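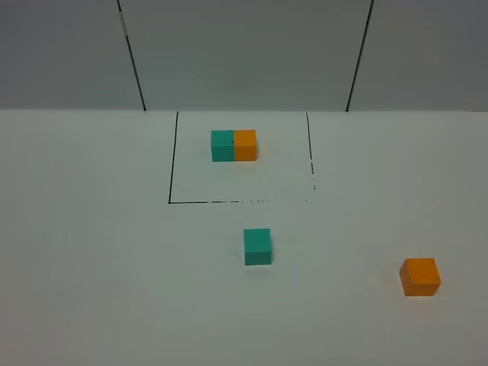 Two teal cubes and two orange cubes on a white tabletop.

Jereck Adds Recurring Gift Reminders and Card Update Links to Its Donation Platform

11 November 2024 - Jereck, the maker of online fundraising software for small and mid-sized nonprofits, today announces a new set of tools which help organizations to keep their monthly donors. The release has the name Orkine and is available from today to all customers on the Standard and Plus plans, without extra cost.

Monthly giving is for many charities the most stable part of their income. But a monthly gift can stop for a very simple reason: the card of the donor has expired, or the bank has sent a new one with another number. In most of these cases the donor did not decide to stop. The payment fails, the donor does not notice it, and the organization finds out only when someone looks at the report at the end of the month.

Orkine was made for this situation. When a card on file is near its expiry date, the system sends the donor a short email with a personal link. The donor opens the link, enters the new card details and confirms. It is not necessary to log in or to remember a password. The link works one time only and closes after four days, and a new one can be sent from the donor's profile with one click.

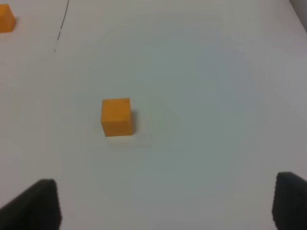 If a payment has already failed, the system tries it again on a schedule that the organization chooses. The default setting is two more attempts. After the last attempt the gift is marked as "Paused" and not as "Canceled", so the history of the donor stays complete and the gift can start again later with the same amount and the same fund.

The texts of all emails can be changed in the Messages section of the account. Each organization can add its own logo, its own greeting and its own reply address. Jereck delivers the first version of every text in English and Spanish, and more languages will follow.

The tools were tested by a first group of 300 organizations, which began to use them in September. In this period the test group restarted 521 monthly gifts that had stopped after a failed payment. The organizations also asked for several changes, and most of them are part of the version released today. For example, it is now possible to exclude single donors from all automatic emails, which was important for organizations that prefer to call their long-time supporters by phone.

One of the organizations in the test group was Borkowska, a charity that runs music lessons for children in rural towns. Borkowska had kept a spreadsheet of expired cards for years, and its office staff wrote to each donor by hand. The charity now uses the reminder emails for all its monthly donors and keeps the personal letters for thank-you messages at the end of the year.
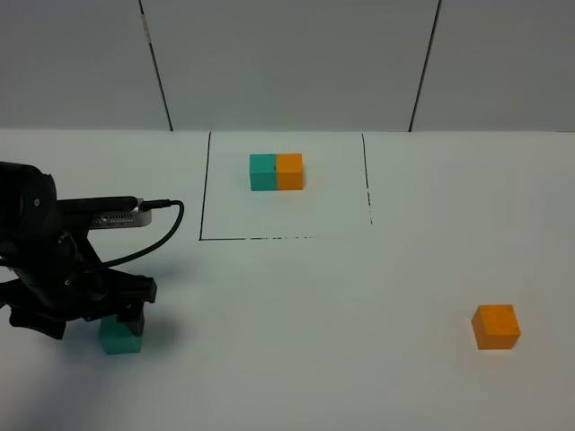
Together with Orkine, Jereck is also opening a connection to Prustier, the accounting service used by many nonprofits. When a monthly gift is paused, restarted or changed, the new status appears in Prustier on the next business day. Bookkeepers can see the date of the change and the old and new amount - they do not need to export a file anymore. Customers who do not use Prustier can continue to download the same information as a spreadsheet from the Reports page.

Card details are never stored on the servers of the organization and are not visible to its staff. Only the last digits of the card and the expiry date are shown in the donor's profile, as before.

How to start

Account administrators will find the new settings under Giving, then Monthly Gifts, then Reminders. All reminders are turned off until an administrator turns them on, so no donor will receive an email without the knowledge of the organization. A test email can be sent to any staff address before the first real one goes out. Customers on the Basic plan can see the settings but need to change their plan to use them.

A step-by-step guide is available in the Help Center, and support staff can answer questions by chat or email on business days.

About Jereck

Jereck develops donation forms, donor records and reporting tools for nonprofit organizations. Its customers include animal shelters, community theaters, food banks and schools.

Press contact: Jereck Press Office, through the contact form in the Newsroom section of the company website.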